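Online Petitions and Local Campaigning: The Case of the Plekemdale Night Bus
Student project report, Rutherford College
Submitted 15 February 2023

1. Introduction

Many campaign groups now begin online. A person writes a petition, shares the link, and waits to see how many people sign. What the signatures lead to is less clear. This project looks at one local campaign, the effort to keep the night bus between Plekemdale and Hislow, and asks whether people who signed the online petition went on to do anything else for the campaign.

The night bus was used mostly by shift workers and students. The operator announced in October that the route would end at the close of the year. Within a week a group of riders had put a petition on Ovo, a free petition site. The petition closed with 3,958 signatures. The route was kept on a reduced timetable, with no service after 1 a.m.

2. Background

Writing on online activism tends to fall into two camps. One side argues that signing is easy and therefore weak, and that it can take the place of harder work such as attending meetings. The other side says that signing is a first step, and that people who take a small action are more likely to take a larger one later. Most of the studies we read in class dealt with national or international campaigns. We found very little on small ones, where the person signing may live a few streets away from the person asking.

3. Method

We used two sources. The first was the public comment section of the petition page, where signers could leave a reason for signing. We read every comment and sorted each one by its main topic: work, school, safety, cost, or other. Comments that fit two topics were placed under the one mentioned first.

The second source was a short survey. The organizers sent our link to everyone who had agreed to get updates by email, a list of almost 2,000 people. We received 100 complete responses. The survey had 8 questions and did not collect names. Our department approved the wording before it went out.

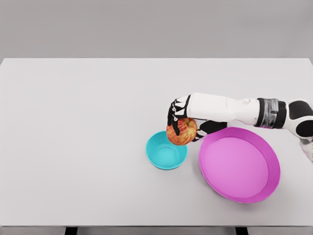 Figure 1. Simulated robot arm with an apple, computer rendering.

We also attended the public hearing at the Hislow library and took notes on who spoke and what they asked for. We did not record it.

4. Findings

Work was the most common topic in the comments, followed by safety. Many signers described shifts at the hospital or the warehouses that end after the last regular bus. Cost came up less often than we had expected, given what a cab between the two towns costs.

In the survey, more than half of the respondents said they had done at least one other thing for the campaign. The most common was sharing the petition with a friend or coworker. Writing to the county came next. Attending the hearing was the least common.

Respondents who rode the night bus every week were more likely to have done something further than those who rode it rarely or never. Several people who never used the route still wrote to the county, usually on behalf of a family member.

At the hearing, most speakers mentioned the petition in their opening remarks. The county staff had a printed copy of it and read out several of the comments.

5. Limitations

The survey only reached people who had asked for updates, so they were probably more interested than the average signer. People who signed and lost interest are missing from our results. We also relied on what respondents told us and could not check it. The comments were sorted by two of us working separately, and we disagreed most often on the line between work and safety.

6. Discussion

Our results give some support to the first-step view, at least for a local issue with a clear deadline. We cannot say that signing caused people to do more. Regular riders had strong reasons to act either way. The comments seem to have mattered more at the hearing than the total number of signatures, and a future project could compare petitions with and without a comment section.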